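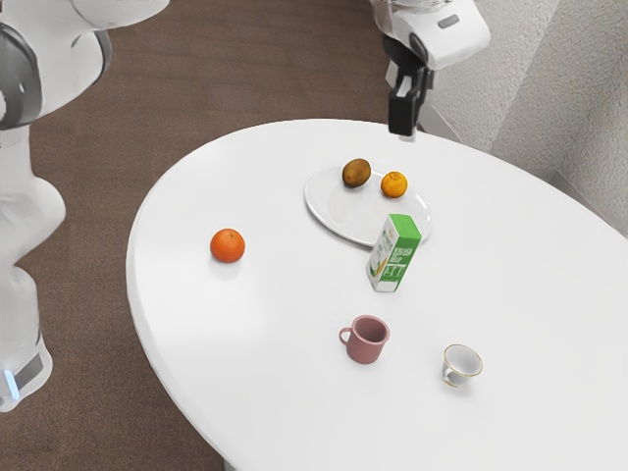
Gripper over the white table, rendered view

Nornadport Import Desk
Supplied by Literska
Annual licence, single site: £3,149 plus VAT

Nornadport Import Desk is a desktop program for firms that bring goods in from abroad and want to work out the duty before the goods are ordered. It keeps your commodity codes, duty rates, origin papers and past entries in one place, and it shows what a change in a tariff would do to the landed cost of each item you buy.

The program is meant for importers with their own shipping or purchasing staff. It does not send declarations to customs. Most customers print or export the finished worksheet and pass it to their agent.

What it does

Product list. Enter each item once, with its code, supplier, country of origin, weight and usual price. The standard licence holds 900 items. Further blocks of 1,000 can be added at any time and are charged for the rest of the licence year only.

Landed cost. Type in the invoice value, freight and insurance, and the worksheet gives customs value, duty, import VAT and cost per unit. Freight can be split by weight or by value.

Rate changes. When a new duty is proposed, you can enter it as a trial rate with a start date. The trial rate is kept apart from the live one, and orders due to land after the start date are listed with both totals next to each other. Trial rates can be made live or deleted.

Quotas. Note the opening and closing dates of a quota and the rate that applies once it is used up. The program does not follow quota balances, so these need to be checked and typed in by hand. 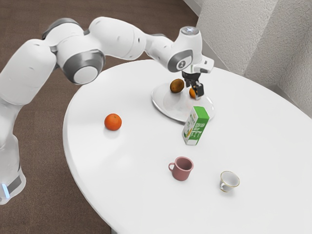
White arm reaching out towards a round table

Origin papers. Scanned supplier statements are attached to the item they cover. A reminder appears before a statement runs out. The default is 3 weeks, and you can change it under Settings, Reminders.

Rate tables

A rate file is issued every month and loaded from the File menu. The April file has a changed layout for additional duties, so please install version 3 before loading it. Older versions will read the basic rates but will leave the additional duty column blank.

Rates are given for planning. The importer remains responsible for the code and the rate declared.

Requirements

A Windows computer with a spreadsheet program that can open CSV files. An internet connection is needed for the monthly file and for nothing else. Records stay on your own machine or office server.

Setting up

If your product list is already in a spreadsheet, send it with the order and it will be converted before the licence is issued. Please keep codes in a text column. Leading zeros are often lost otherwise, and codes with missing digits will be sent back to you.

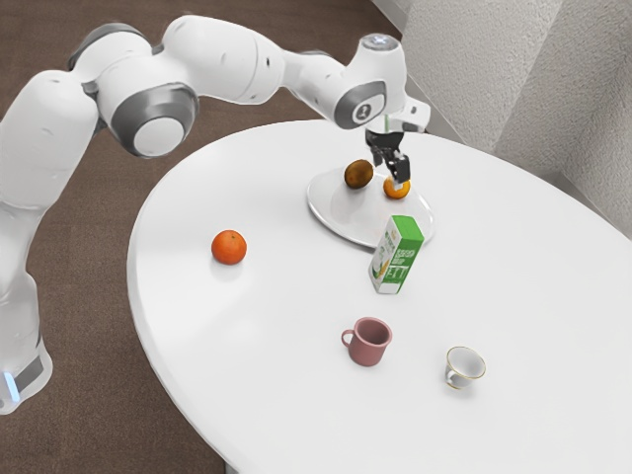 Robot arm over the tabletop, with a white plate near the far side

Training is by telephone or at our Dinthorpe office, one half day, for up to two people. Bookings are taken by Svatopluk Kratochvíl.

Also available

Kopecký add-on, for firms that buy in several currencies
Extra user on the same site
Printed manual

Prices last updated Sat 17 March. Licences are sent by email once payment has cleared.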